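本サイトでは利便性の向上のためCookieを使用しています。閲覧を続けることで、Cookieの使用に同意したものとみなされます。

くらし・地域 > 片づけ

居間のテーブル1台から始める片づけ相談、3月の訪問受け付けが終了 クラークネス

2022年3月28日

家庭の居間を訪ねて片づけの相談に応じる「クラークネス」の3月分の訪問受け付けが終わった。期間中に寄せられた申し込みは52件で、このうち11件が居間のテーブルに関する相談だった。残りは台所、玄関、押し入れなどで、子ども部屋についての相談も前回より増えた。

クラークネスは、住まいの整理を手がけるロシダインが地域の住民向けに開いている相談窓口で、相談員が希望者の自宅を訪ね、家の人と一緒に物の置き場所を決める。1回の訪問で扱うのは家具1台までとしている。部屋全体の模様替えや、不用品の引き取りは行わない。利用料は1回3708円で、交通費を含む。

担当の鎌田拓海さんによると、テーブルの相談で多いのは、食事や作業のたびに上の物を別の場所へ移し、終わるとまた戻しているという話だという。鎌田さんは「置いてある物の一つ一つは毎日使うものが多いので、捨てる話にはなりにくい。どこに戻すかを家族で決めてもらうのが私たちの仕事です」と話す。

訪問ではまず、テーブルの上の物を「ここで使う物」「よそで使う物」「用が済んだ物」に分ける。ティッシュのように居間にいる人が誰でも手を伸ばす物は、テーブルに残してかまわない。薬の箱は、飲む人と時間を確かめたうえで置き場所を1か所に決める。飲み物の紙パックは、未開封で常温保存のものか、冷蔵のものかを表示で見てから移す。果物を包んでいた発泡ネットは用が済んだ物に入ることが多いが、食器の間に挟む緩衝材として取っておく家もあり、相談員の側から処分を勧めることはしない。

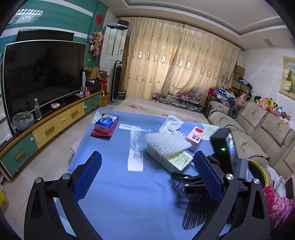
青いクロスを掛けたテーブル。ティッシュの小箱、薬の箱、イチゴの絵の付いた牛乳パックなどが載る。奥は低いテレビ台と床置き型のエアコン

テーブルの次に相談が多いのはテレビ台だった。引き出しのある台では、上に物が並んでいても引き出しの中に余裕があるかどうかを先に見る。鎌田さんは、飲みかけの水のボトルや小さな箱が台の端に集まっている場合、まず家族それぞれに自分の物を取ってもらい、持ち主の出てこなかった物だけを引き出しに移す方法を勧めている。引き出しは段ごとに使う人を決めるより、電池、文具、薬といった種類で分けたほうが長く続く家庭が多いという。

エアコンの上に箱を積んでいる家庭も少なくない。相談員は機種の説明書を家の人と一緒に読み、上に物を置いてよいか、吹き出し口や吸い込み口がふさがれていないかを確かめる。説明書が見当たらない場合は、ひとまず箱を下ろし、メーカーに問い合わせるよう案内する。扇風機は季節が終わるとしまう家と、一年を通して出しておく家とに分かれる。出しておく場合は、掃除のときに動かしやすいよう、前に段ボール箱やバケツを置かないことだけを伝えている。

壁の飾りについては相談の対象外としている。以前、季節の飾りやドライフラワーを外すかどうかで家族の意見が分かれ、訪問の時間内に話がまとまらなかったことがあり、それ以後は台や床の上の物に限った。

3月に訪問を受けた樋口陽斗さんは、両親と3人で暮らしている。テーブルの上の物を分けるのにかかった時間は1時間足らずだった。樋口さんは「薬の置き場所を決めたことで、朝に父から聞かれる回数が減りました。タオルはまだテーブルに戻ってきます」と話した。母親の希望で、テーブルクロスは元のものをそのまま使っているという。

もう1人の利用者、ジャバリ・ガチャンジャさんは、居間のテレビ台について相談した。引き出しの中身をすべて出したところ、以前の住まいで使っていた家電の説明書や保証書が多く見つかり、手元に家電が残っているものだけを1冊のファイルにまとめた。ガチャンジャさんは、次は台所の吊り戸棚を頼みたいとしている。

相談員は現在、鎌田さんのほか本多昇さん、黒田勇さんの計3人。本多さんは主に台所と玄関を、黒田さんは押し入れと納戸を受け持っている。申し込みが集中した3月中旬には訪問まで2週間待ちとなった地区もあり、ロシダインは新年度から相談員を1人増やす方向で検討している。

窓口の開設からこれまでに受けた相談は、電話だけで済んだものも含めてほぼ1617件に上る。電話相談は訪問と違って無料で、1回20分まで。物の写真を送る必要はなく、家具の幅と奥行き、引き出しの数を手元に控えておくと話が進みやすい。

次回の訪問受け付けの日程は、決まり次第、ロシダインの店頭と広報紙で知らせる。3月に申し込んで訪問日が合わなかった人には、順に電話で連絡する。すでに訪問を受けた家庭が別の家具について申し込むこともできるが、初めての人を優先する。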